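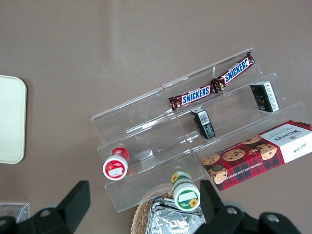

Lise Beaudoin objected in the last session that a time travel novel cannot surprise us twice, as the reader who has understood the loop will only wait for it to close. I promised to answer her in writing, so these notes are a little longer than usual.

Print this page | E-mail this page

Speculative Fiction, Unit 5: The loop and the witness
Notes for the September group

Our main text is Zirnumska, chapters one to six. Please have it read to the end of the archive episode. The second text, The Cormier Interval, is only needed for the part on the sceptic.

1. What the loop does to the plot

In an ordinary thriller the question is what will happen. In a loop story the reader often knows this early, and the question moves to how, and to who is responsible. When the clerk in Zirnumska finds the letter of 1554 in her own handwriting, we know that she will write it. We do not know why she leaves out the name of her brother. The author lets us wait for this, and I would say the waiting is the real plot.

So my answer to the objection is that the loop closes, but our understanding of it does not close at the same moment. Compare the first reading of the letter (chapter 2) with the second one (chapter 6). The words are the same. Mark in your copy every place where you now read them differently.

2. The sceptic as witness

Many conspiracy novels begin with a person who does not believe. Such a person asks the questions which we would ask, and the author may explain things without making a lecture of it. There is also a danger. If the sceptic is convinced too quickly, we lose trust in her; if it takes too long, we get impatient – we have seen the cover of the book, after all.

In The Cormier Interval, the engineer Kultier gives up his doubts on one page, after a single telephone call. Several students found this weak last year. I find it weak too, but please look at what he has already hidden from his wife before the call. Maybe he believed earlier than he says.

3. Secret technology

The machine in Zirnumska is never described. We get the noise, the smell of warm dust, and the word "Luviteo" painted on a door. Cormier takes the opposite way and gives us nine pages of coils and valves. Consider which of the two machines you could draw, and which one you are afraid of. It is possible that your answer is the same for both.

Terms to know: closed loop, fixed timeline, unreliable document, delayed disclosure.

For the next session

Write one page on the letter. Choose one sentence from it and say who is speaking in it: the clerk before her journey, or the clerk after. Bring it on paper, please.

Those who missed the introduction can borrow my copy of the reader – it has to come back before the exam period.

Last changed 6/27/19

Shares: 5 | Comments: 2
E-mail this page | Print this page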